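Visit to the Orside robotics lab, Flandgate: notes for members

Six of us from the Trekell safety group went to Flandgate on a Friday in September to see how the Orside lab checks its robot handling work before anything moves on a real bench. Most of our members work with packing and sorting cells, where the guarding is fixed and the rules are well known. Orside works on arms meant for homes and small workplaces, where there is no fence and the table might have anything on it.

We were met at reception at half past nine and given the site rules on a single sheet. Hair tied back, no lanyards past the yellow line, no leaning on benches. Sumeya Mersha, who runs the test programme, took us through the morning. She came to Orside from the Assunção plant, where she wrote the lockout procedure for the palletising line, and it showed in the way she talked. She wanted to know who signs for what.

The first stop was the rule book. It is kept as a printed binder as well as on the network, and it now has 232 rules in it. Sumeya said it had been longer, and that she would like it to be shorter still. Each rule has an owner, a review month and a note of the test that covers it. If a rule has no test, it is printed on grey paper. There were 9 grey pages when we visited. One of our party asked whether a rule without a test is a rule at all. She said it was a promise, and that the grey paper was there to nag people.

From there we went to the simulation room, two rows of desks with large screens. All new motions are run here before they go near hardware. The practice is to use furnished rooms with ordinary things on the table, because a bare table hides most of the mistakes. The lab has a standing set of 593 layouts. A motion has to pass in all of them before it can be booked on to a real bench, and a pass has to be repeated if the gripper, the speed limit or the control software changes.

One of the layouts was up on the screens, a table with a plate, a book and something red standing upright.

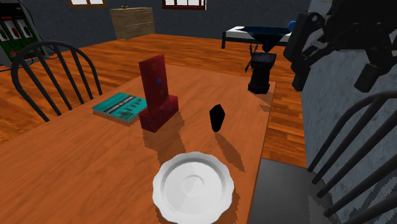
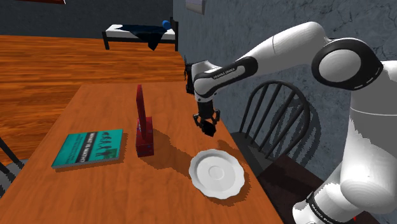 The part we spent longest on was what the lab calls the approach rule. Any time the fingers come within 70 millimetres of a surface, the arm must drop to its slow speed and stay there until it is clear again. The distance is taken from the lowest point of the fingers or whatever they are holding, whichever is lower. That second half was added later. In the early version the distance was always taken from the fingertips, and a long item could touch the table while the arm was still at full speed.

Tall, narrow items have their own rule. The arm may not pass over them at all if there is a way round, and if it has to, it must lift first and travel second, never both together. Plates and bowls are treated as breakable whatever they are made of. Books are treated as movable, so a path that depends on a book staying where it is does not pass.

Chairs took up a good deal of discussion. The lab treats every chair as if someone could sit down on it during the run. The space above the seat is a no-go zone for the elbow as well as the gripper. Two of our members thought this was too strict for a bench with no public access. Sumeya's view was that the rule costs a few seconds a cycle and she was not going to argue with a knee.

We asked how far they trust the simulation. The written position is that it can fail a motion but cannot approve one. A pass only earns a bench booking. Friction, cable drag and worn finger pads are all listed in the binder as things that must be checked on hardware, and the first run on the bench is always done at slow speed with a second person holding the enabling switch. The person who wrote the motion is not allowed to be that second person.

After coffee we saw a bench run from behind the line. It was short and not very exciting. The operator read out the checklist, the second person answered each item, and the arm went through its motion twice. The run was written up on a paper form and copied to the network afterwards. We were shown a few old forms. The near-miss box had been filled in on more than half of them, mostly with small things such as a cable brushing a table edge. Several of us would like to see our own forms used as freely as that.

Points we agreed to take back to Trekell:

Give every rule in our handbook an owner and a review month.
Mark the rules that have no test behind them.
Measure clearance from the carried item as well as the gripper.
Stop authors from acting as second person on their own first runs.

Orside will send us a blank copy of the bench form. The lab takes visits in the mornings only, and groups are kept to six. Parking at Flandgate is at the rear of the building, and the barrier code changes daily, so ring reception before you set off.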